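Search this site
Type and hit enter
Travel News / Press Releases / Members' Stories

Plurnum opens its small-town rail and bus passes to solo travelers, starting with Istville

ISTVILLE – I've been asked to write this one myself, so forgive me if it doesn't sound like the press releases you usually get from us. My name is Pramila Pant, I run the trips desk at Plurnum, and I've been wanting to make this announcement for a very long time. From February, anybody traveling alone can buy our Slow Week pass at the same per-person price as a couple. No single supplement, no "small handling fee for one," no asterisk at the bottom of the page. One person, one price!

If you've never traveled alone you may not know what I'm going on about. Here's how it works in most of our business. A trip is priced for two people sharing. If there's only one of you, you pay for your half of the room and then a good chunk of the empty half as well. I did it for years before I worked here. I once paid more to sleep in a single bed next to a boiler than the two people upstairs paid for a balcony (I could hear them enjoying it, too).

So, the details, because I know the travel desks reading this will want them near the top. The Slow Week pass covers seven nights in locally owned guesthouses, all your regional trains and buses between them, breakfast every day, and a paper map we're pretty proud of. The price for one person is $1,194. It was $1,194 each for two people sharing, and it still is. We haven't nudged the couples' price up to pay for this, and I've had that question from just about everyone I've told, including my own mother.

There are 202 guesthouse rooms signed up so far. Most of them are in and near Istville, which is where the company started and where we still have our office, over the shoe repair place across from the bus station. The rest are strung out along the river line as far as the lake, and up into the hill villages where the bus goes twice a day if the road is open. We kept back rooms for solo guests in every single village on the route, so you won't get to the fourth night and find you're being sent back down the valley to sleep.

How did we get the price down? Mostly by asking. I spent a lot of last fall riding the bus from one guesthouse to the next with a notebook and a bag of oranges, asking owners what it really costs them to have one person in a room instead of two. The sheets cost the same to wash. The room gets cleaned the same way. Breakfast is cheaper, obviously. What hurts them is the empty weeks in early spring and late fall, and solo travelers are the ones who like to come then. So we made a trade. Owners get bookings in the months they struggle with, guests get a fair price, and we take a smaller cut on single rooms until we see how the first year goes.

I should say that the trade means there are some dates we can't do. The pass for one is not on sale for July and August, at least this year. The towns on the lake are full to the rafters then and I didn't think it was right to push. You can still come in summer, you'd just be on the old pricing, and I'd gently suggest that late September is nicer anyway. The water's still warm enough if you're brave and you can get a table.

We're also running the whole thing through Fevar, the booking service we moved over to last year. You pick your start date, choose which direction you'd like to go, and it gives you a list of guesthouses night by night. If you don't like one, swap it. If you'd like to stay put for two nights because it's raining and there's a good fireplace, call us before 4 in the afternoon and we'll shuffle the rest along. We've done that by phone for years and I wasn't going to let it go just because there's an app now. 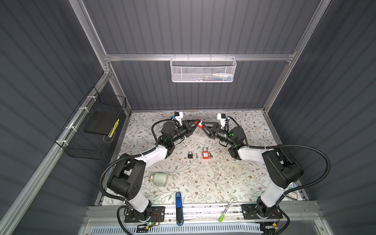
Fatemeh Rostami said she had nearly given up on this kind of trip after being quoted a supplement of $648 for a week elsewhere, and that she would rather have spent the money on dinners. She took an early version of our pass last fall, going upriver, and told me the part she liked best was that the owners didn't seat her by the kitchen door. She also told me the map was wrong about the footpath behind the old mill. It was. We've fixed it.

Her notes changed quite a bit of what we're launching. She asked for arrival times to be printed next to each guesthouse, so she'd know whether somebody would be in to open the door. Done. She wanted to know which places would do an early supper, because eating alone at 9 at night in a strange town isn't everyone's idea of fun. That's in the listing now, too. And she asked whether solo travelers could find out if another pass holder was on the same route. We went back and forth on that one. What we settled on is a shared table, two evenings out of the seven, at guesthouses that wanted to do it. You put your name down or you don't. Nothing is sent to anyone about where you're staying, and if you change your mind at 6 o'clock because your feet hurt and you'd rather read in bed, go and read in bed.

Jui-lin Man runs one of those tables. Her guesthouse is the yellow one at the top of the steps, in the last village before the bus turns around, and she's been cooking for walkers up there for longer than I've been in this job. "I always set one long table in the off season anyway," she told me. "It's warmer and I only have to carry things to one place. People talk or they don't. I had a man who said good evening and thank you and nothing else for three nights, and he's booked again." She'd like me to mention that she can do vegetarian with no notice but needs a day's warning for anything without gluten.

On to the practical stuff. Luggage can go ahead of you between guesthouses for a flat fee each day, one bag per person, under the weight limit listed on the booking page. The bag service is run by Sachdeva, a family van company that already does the mail-and-parcels run up the valley, so your suitcase will be traveling with everybody's new boots and birthday presents. Please put a label on it. Please put a label on the inside as well. I can't tell you how many black wheeled suitcases there are in this world until you've stood in a parking lot looking at a row of them in the rain.

The trains are easy. Your pass is your ticket, on paper or on your phone, and you can get on and off as many times as you like in the seven days. Buses are the same, but on the two hill routes you need to tell the driver which village you're going to, as they don't stop everywhere unless they're asked. If you miss the last bus, call the number on the back of the map. One of us picks up until 10 at night. It's often me.

A word about who this is for, because we've had some funny emails already. You don't have to be on a journey of self-discovery. You don't have to be young, or retired, or recently divorced (one gentleman asked if we needed proof!). You can be married with four kids and want a week by yourself. You can be coming alone because your friend's knee went. There's no age limit at the top, and at the bottom it's 18, which is the guesthouses' rule for a room on your own.

Abhishek Nishad, who looks after our numbers and who was, let's say, not jumping up and down when I first brought this to him, has asked me to include his side. "We'll make less on each single booking this year, and I've planned for that," he says. "What I'm watching is March and November. If those rooms fill, we keep going and I'll stop sending Pramila spreadsheets." I have the spreadsheets. They're very thorough.

If things go well we'd like to add the coast line next, where there's a lovely run of little stations and hardly anywhere to stay between them. Kirsty Tuhiwai is out there now talking to owners, and she'd love to hear from anyone with a spare room or two, a decent mattress and a bit of patience. It doesn't have to be fancy. Clean, quiet after 11, and a lock on the door that works from the inside.

For writers and editors: we can host a few of you in the spring, one at a time, on the same pass that everyone else gets. You'll be in the same rooms and on the same buses. We won't ask to see what you write first. If you'd like to bring a partner that's fine as well, but then you'd be missing the point a little – and you'd have to share the bathroom.

Bookings for one open in February at 9 in the morning, online or over the counter at our Istville office. Anyone already holding a single booking at the old price for spring or fall will get the difference back on the card they paid with. You don't need to call us about it, though you're welcome to if it hasn't shown up by the time you travel.

Questions, guesthouse offers and press requests can all go to Pramila Pant at the Plurnum trips desk. If I don't answer right away I'm probably on a bus in the hills, where the signal comes and goes, and I'll get back to you that evening.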